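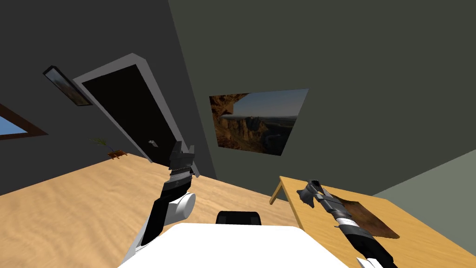
# Teaching Two Arms to Reach: Collecting Demonstrations in Simulation

Spring project report, Katalin Fülöp

## What I set out to do

The plan in January was modest. I would record 270 demonstrations of a two-armed robot reaching to set points over a pair of tables, train a policy on them, and write up how well it did. I gave myself two weeks for the recording. The recording took most of the semester, and the report is mostly about that.

All of it was done in simulation. Our lab calls the room Zanham, after the configuration file, and the file was named by someone who has graduated and doesn't answer email.

## How an episode works

Each episode starts from a randomized arm pose. A target appears in the operator's display but never in the recorded images, and the operator steers both arms with a pair of hand controllers until the correct gripper is close enough to the target and holding still. The logger saves joint angles, gripper state and the robot's own camera view. I named the logger Balogh. It has crashed on me more often than any other program I've written, and I've written a calendar app.

The camera pose is randomized too, including its roll. In some episodes the room sits level and in others the floor runs downhill. The idea was to keep the policy from depending on one exact viewpoint. The side effect was that I got seasick on a Saturday in a desk chair.

## What went wrong

**I got better.** My early episodes are full of hesitation and overshoot. My late ones are quick and smooth. A policy trained on everything learned to hesitate at random, which I admit is a fair portrait of the operator.

**I favored my right hand.** Targets that either arm could reach almost always went to the right one. After I plotted this I changed the prompt to name the arm, then threw out the worst batch and recorded it over.

**Timestamps.** Balogh stamped the images when they were written to disk and the joints when they were read. The gap grew as the disk filled. Fixing it was two lines. Finding it was spring break.

## Results

I kept 270 episodes in the end. The policy trained on the cleaned set reaches level-camera targets most of the time and tilted ones noticeably less often. Training on nearly 1,000 uncleaned episodes, counting every practice run I had lying around, did worse than the smaller set in every condition I tried.

## If someone picks this up

- Throw away your first day of recording.
- Name the arm in the prompt.
- Check the timestamps before you collect anything.
- The replay tool is in the Alalthorpe folder. It only runs from inside that folder.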